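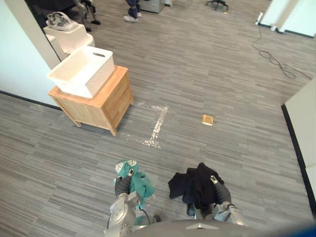
**Figure 3(a).** Both grippers loaded, teal cloth left, dark cloth right. White basket on the nightstand.

### 4.2 Carrying with both hands full

Task is the Khondokar pick-and-carry set, bed to basket, one garment per hand. We ran 123 episodes with the Vivau policy, same weights as Section 4.1, no fine-tuning for the bedroom. An episode starts with the garments on the duvet in whatever shape the last reset left them. Ashraful Cassim did the resets and was told not to tidy.

Grasp order is left free. The policy sees the head view and joint state only, no depth.

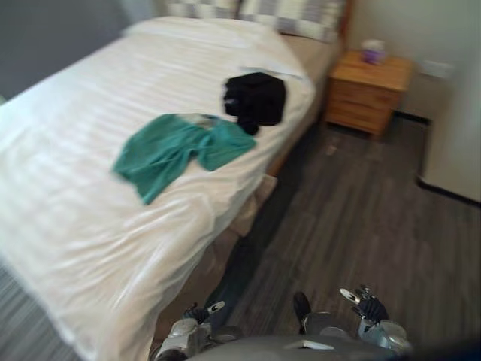
Pick failures are mostly overlap. When the garments touch, the first grasp sometimes drags the second one along, and the second hand then closes on a fold that has moved. We allow 2 retries per hand. After that the episode is scored as a pick failure and left out of the carry numbers below.

Carry phase is where the baseline (Jondden) falls apart. Its drop detector looks at the finger gap, and thin cloth barely changes the gap. Ours compares the visible cloth region to a running template, one per hand, so a slip shows up as a change in outline. Threshold was set once on the Illent recordings and not touched agian.

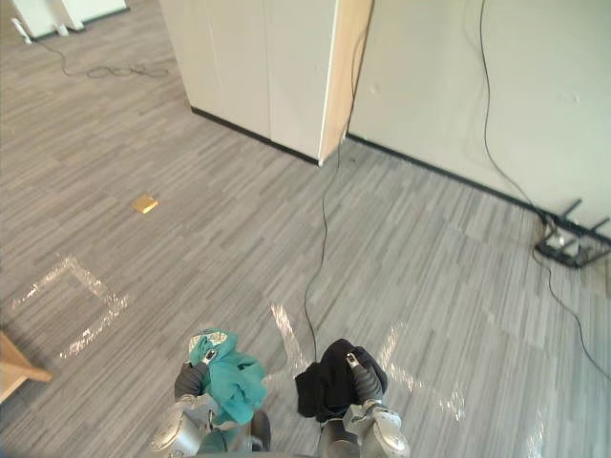
**Figure 3(b).** Teal and black cloth in the grippers, low in the head view. Cabinet and floor cable ahead.

Dark cloth is the hard case. Against dark gripper parts the template loses its edge, so the mask leaks down onto the fingers. Teal is easy. We tried a color-only mask first: fine on teal, useless on black. Dropped it.

Bright patches on the carpet also cost us false alarms, when they lie close to the cloth outline. Fix was cheap: an alarm has to hold for 3 consecutive updates before the robot stops. Adds a small delay. Real drops were still caught in the runs Rizwan Dewan re-labeled by hand, although that is a small subset and the labels were not blind.

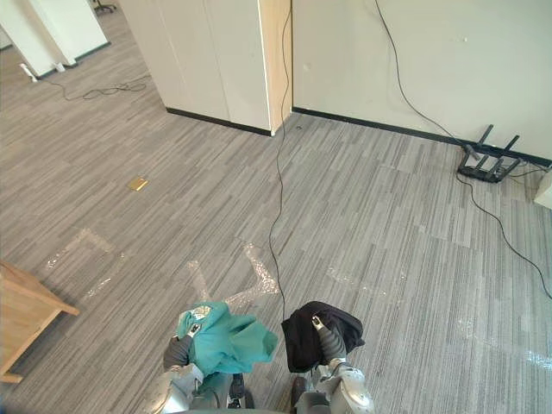
**Figure 3(c).** Teal held left, black held right. Pale patches on the carpet; cable running toward the black cloth.

Cables are not handled by the drop check at all. A black cable next to black cloth can get merged into one region, template grows, and then shrinks when the base turns, wich reads as a slip. We mask the floor below the planner's ground line for now. Crude. Per-hand results with and without the mask are in Table 2.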